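Sixteen students, one long table and a deadline in September: the robotics club at Hemberg has rarely been this lively. The club's new project, Stirkari, asks its members to teach a machine the small jobs hands do without thinking, and they have thrown themselves into it!

"I joined to solder things," says Ylva Viklund, now in her second year. "Then I spent a whole evening on how to pick up a pen."

Club leader Tudur Jarman keeps sessions loose — a short talk, then straight to the benches. First-years pair up with older members, and everyone gets a turn with the tools before the night is over. The next round of tryouts opens on January 31, 2024, with 9 places to fill.

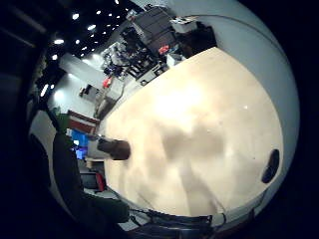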